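I have now seen every available episode of Harbor of Second Wives and I would like to talk about it, because the people in my house have asked me to stop talking about it there.

For the newcomers: it's a nightly drama, it has been going since I had better knees, and it is set in Gakon, a port town with one hotel, one hospital and a courthouse that hears only inheritance cases. I have never seen a boat arrive. I've seen people wait for one in good coats.

The Vonditz family owns the hotel. The Zolla family used to own the hotel. That's the plot for the first 80 episodes, and then Grandmother Vonditz finds a letter and it's the plot again with the names swapped.

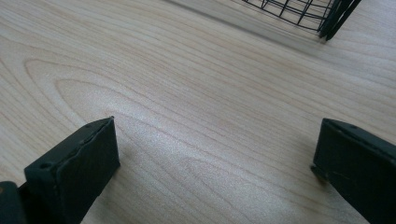
table, episode 211 still to go

Let's discuss the letter. She finds it in a piano. She reads it on the stairs, by the window, in the car and once in church, and every time somebody walks in right before the signature. I timed one of these readings. It ran longer than my lunch break.

The signature, when we finally got it in July, was smudged. They spent a whole season getting us to the bottom of a page and then smudged it. I had to go stand in the yard.

Also the recaps. Each episode opens with a recap of last night, then a recap of the week, then the theme song, all the verses. If you come in ten minutes late you have missed a man turning his head.

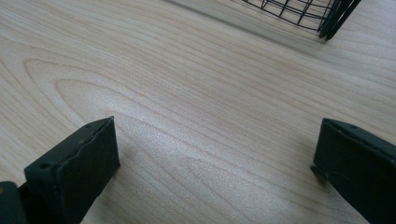
The theme song is good, though. I want that on the record. It's a woman singing about salt over what sounds like one accordion and a lot of regret, and I've caught myself humming it at the dentist.

Somebody asked where to start. Do not start at the beginning. The first stretch has a different actor as the younger Vonditz son and he plays the whole thing like he's been told there's a bus coming. Then he goes to the city to buy shoes and comes back taller with another face. His mother says "you look tired." That's all anyone ever says about it.

Start with the hospital fire. You get the twins, the bad doctor, the good doctor who is worse, and the first time the Zolla aunt slaps a lawyer. She slaps lawyers regularly after that but the first one has real feeling behind it.

My official ranking of Zolla aunt slaps: the courthouse steps, the wedding, the other wedding. The one on the ferry dock doesn't count, he was already falling. 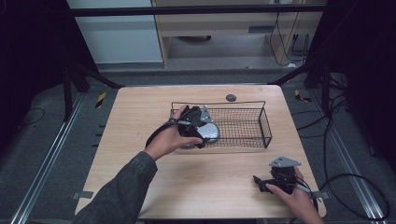 hands busy, basket on the table

OK, episode 212. Spoilers from here down, so mute me if you're behind. You've had plenty of time but I know how it goes.

So 212 was supposed to be the wedding episode. They'd been running the promo all week: the dress, the bells, the Vonditz son with his third and current face. I made popcorn. I made the good popcorn, with the stove.

There's no wedding in 212. There's a recap, a long talk about parking at the wedding, and a dream in which the wedding goes badly. Then the bride says "wait" and it freezes on her hand. Credits. Accordion.

The promo for the next one used the same shot of the bells. I recognized the pigeon.

My theory, since I've clearly got nothing better to do: the bride wrote the letter. I know she'd have been a child. The calendar in this town has never worked right. One of the twins was pregnant through two Christmases and a harvest festival and came out with a boy who could already whistle.

A second theory, weaker but I'm fond of it: the hotel has burned down already and they're all too polite to bring it up. Look at the wallpaper behind the front desk. It's a new pattern every time there's an argument.

Replies are open if anyone has a better idea about who signed that thing. 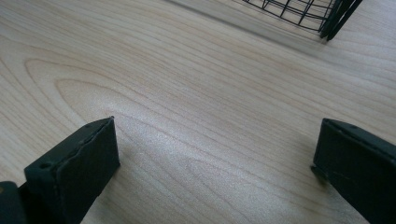
Lindsay: It's the bad doctor. He's the only one in Gakon who owns a pen, go back and watch the will scene, everybody has to borrow his.

Well, now I have to go back and watch the will scene. There are four of them and they're all at night.

I'm not giving up on the bride yet. But the pen is bothering me.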